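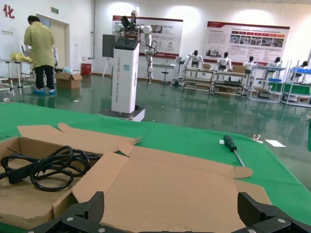

Page last changed: December 23, 2021

Chapter 3
What a Robot Really Costs

Ask a class what a robot costs and you'll hear one number. Great - now let's take that number apart! It is the most fun you can have with a spreadsheet, and it will save you grief when you plan a workspace of your own.

Start small. A power cable coiled in a cardboard tray and a screwdriver on the table are budget items just as much as the arm is. So are tables, racks, shoe covers and the floor space a row of humanoids takes up along a wall. Each one needs a line, a price and a person who will order it.

Walter Sotelo learned this at Drondalgate, where his first plan listed two mobile robots and left out grippers, spare pads and shipping. The missing lines came to some $600 per robot before anyone had paid for training. His second plan, written in October with Leanne Oakley, had a page for each stage of ownership, and we'll borrow it throughout this chapter.

You will work with three kinds of cost: buying, setting up and keeping things running. The third is where beginners guess low, so we spend the most time there.

Before you read on, pick a job you'd love to hand to a robot and write down everything it would need on its first morning. Keep the list - you'll price it in Section 3.2.

Key terms: purchase price, setup cost, running cost, spare parts, service life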